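Bag charm

A bag charm is a small decorative object that is attached to the outside of a handbag, a backpack or a tote. It usually consists of a figure or a pendant, a short length of chain and a clasp. Many charms are sold as keychains and carry no keys at all, so the two words are often used for the same article.

Parts

The figure is the part which gives the charm its character. Animals are the most common subject, followed by food, letters and flowers. Figures are made of soft plastic, resin, metal, felt or plush. When a figure shows two characters together, the smaller one is often placed on the back or the shoulders of the larger, because this keeps the charm compact and leaves only one point where the chain must be fixed.

The chain is joined to the figure by a jump ring, a simple loop of wire that can be opened with pliers. Better chains have also a swivel, a link that turns freely and prevents twisting. At the other end there is a clasp. The lobster-claw clasp, closed by a small spring, is the usual type.

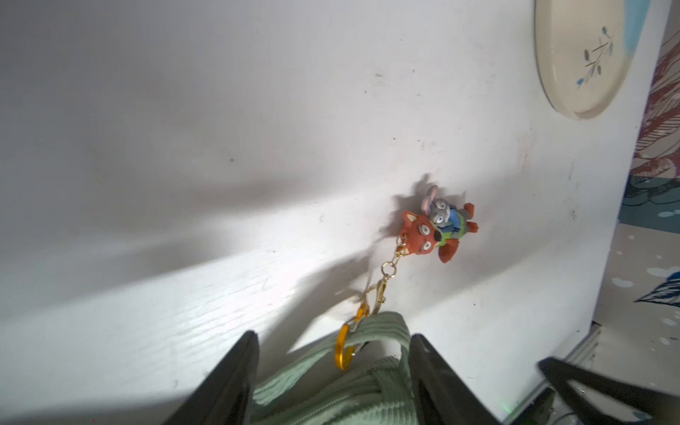

Fox and rabbit charm, joined by a lobster-claw clasp to a carabiner on a corduroy bag strap.

Attachment

A lobster-claw clasp opens only a few millimeters and can rarely go around a fabric strap. On bags with metal rings it is hooked directly to the ring. On soft bags, which often have no metal parts, a carabiner is placed around the strap and the clasp is hooked onto it. The carabiner also makes it possible to move the whole charm to another bag in one movement.

Wide-ribbed fabrics such as corduroy hold a carabiner fairly well — the ridges slow down its sliding. On smooth nylon it tends to travel to the lowest point of the strap.

Wear and care

The jump ring is normally the first part to fail. It opens slowly under repeated pulling, and the figure is then lost without notice. Mahfuz Gamage, who repaired bags in Wenport, examined 122 broken charms and found that in 73 of them the ring had opened, while the clasp had failed in only 11. He recommended to replace the ring by a split ring of the type used for keys.

Plastic figures can be cleaned with a damp cloth and mild soap. Gold-colored plating wears away first on the edges of the clasp. Figures of dark or strong color should not be stored pressed against pale fabric — the color may pass to it in warm weather.

See also: Carabiner; Keychain; Netsuke; Zipper pull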